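I spent most of March with a spreadsheet open, trying to work out what we need to buy for the gripper work upstairs. Jolán Pap wanted one big order. I wanted to spread it out, mostly so I could sleep (I'm the one who signs for it!).

The handhelds are the easy part. We priced two pairs, and the Tustlow quote came in lower than Jilska's, but Jilska throws in spare finger pads and those wear out faster than anything else we own. I'd budgeted 15 pads for the year. Thibault Texier laughed at me and changed the cell to 105, and after looking at what we've thrown away already I left it there.

Cables were my other miss. I had one line for them, no lengths, no spares. Now there are 19 lines and it looks ridiculous, but every one of them is something we've borrowed from another desk at some point. Same with printed markers, mounting plates, and a box of boring hand tools that live with the grippers and don't wander off. 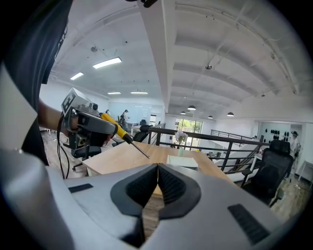 *Screwdriver in one gripper, the other one up close. Flowers on the table, too.*

What I still can't settle is the arm. Simon says wait a year, put the money into handhelds, and collect more before we bolt anything down. I'm leaning his way, though the Tistis people will hold their price for up to 127 days and that's tempting. If you've bought an arm this year, tell me what you spent on the stand and the mounting, please. I have a number in that cell and I don't trust it at all.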